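Turanness Mending Library
Frequently Asked Questions
Page updated 1 Aug 2020

What exactly is a mending library?
Well, it works a lot like the book kind, only what you take home is a sewing kit, a darning set, a box of patches or one of our 39 loan machines. You borrow it, you fix the thing that has been sitting on the back of your chair since winter, and you bring it back. We also have a reading corner full of old pattern books, and you are very welcome to come in just for that!

Do I have to live in Turanness to join?
Not at all. Plenty of our members come over from Dostgate, and a few come from farther out than that. We only ask for something with your current address on it, and a phone number we can reach you on if a loan runs late.

What does it cost?
Membership is $40 a year for a household, and that covers everyone under your roof. There is no extra charge for loans. Thread and needles you use up are yours to replace, or you can drop a little something in the tin by the door – whatever feels fair to you.

How long can I keep things?
Hand kits go out for four weeks and machines for two. You can renew by phone as long as the next person isn't already waiting. Machines get very popular in December, when everybody is making presents, so please do book early if you have a big project in mind.

I've never threaded a needle in my life. Is that a problem?
Goodness, no. Ask at the desk for the Rimance beginner booklet, which starts with threading and knots and gets you as far as a hem by the last page. We have 2 copies to lend and a stack of printed sheets you can keep.

Can I donate fabric?
Yes please, as long as it's clean and the piece is bigger than a dinner plate. Old sheets and worn shirts are lovely for practice. We can't take foam, pillows or anything with a strong smell, I'm afraid. Our button drawers are full too (888 went in at the last sorting, and we are still finding them on the floor).

What is the Bíró shelf?
It's where our oldest darning and embroidery books live, named after the shop that passed them on to us when it closed. They can't go home with you, but you may copy any page you like.

Something broke while I had it. What now?
Please just tell us. Belts wear out and needles snap, and we'd much rather hear about it when you return the machine than have the next member discover it halfway through a pair of curtains. Leave a note in the case saying what it was doing and what you were sewing at the time.

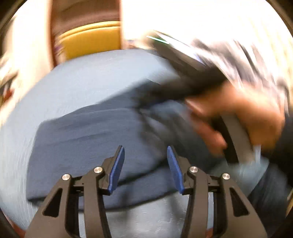 Gripper tool with blue-padded fingertips, facing some fabric.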